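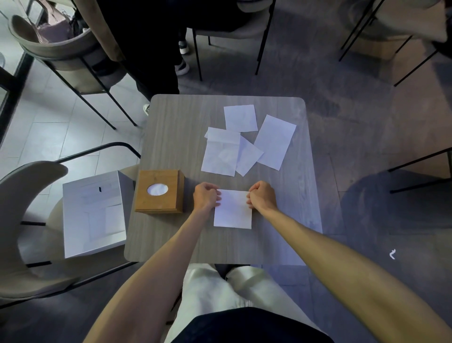
Teresa Fonseca
Senior Reviewer, Office Equipment

Plistance Two-Hole Punch, Heavy Model
Reviewed 15 Feb 2020

The Plistance heavy punch is sold to offices that still keep paper records in ring binders and lever files. The archive department at Jancombe, where this review was carried out, holds 2,349 binders and adds to them every working day. The department had used the Bastos desk punch until last June, when the second of its springs failed and the maker could no longer supply the part.

The Plistance is a plain steel tool with a long handle and a rubber base. It is heavier than the Bastos and takes up more of the desk. Staff who punch a few sheets a day may find it larger than they need. For those who prepare full case files, the weight is welcome, as the punch stays in place when the handle is pressed with one hand.

The maker does not recommend a sheet limit for recycled paper, and this is an oversight. On ordinary copy paper the holes were clean and round. On thinner recycled stock, the lower sheets sometimes kept a small flap at the edge of the hole, which had to be removed by hand. Mr. Armindo Salgado, who prepares most of the outgoing files, now divides recycled documents into smaller stacks and reports no further difficulty.

The paper guide deserves praise. It slides out to the left, locks firmly at each standard size, and does not drift during a long session. The markings are stamped into the metal — the printed scale on the Bastos had worn away within a year. The guide cannot be removed for storage, however, and it catches on drawer fronts.

Emptying the tray is less satisfactory. The cover fits tightly and tends to come off all at once, scattering paper dots over the desk. It should be opened over a waste bin. Ms. Inês Vieira has asked the supplier, Liler, whether a hinged cover is available, and a reply is awaited.

The handle lock works well, and replacement cutting pins are sold in packs of 2. The department has punched 200 case files with the original pins and has not needed to change them.

The punch is recommended for records offices and other heavy users. Smaller offices should consider the light model, which uses the same guide but was not tested for this review.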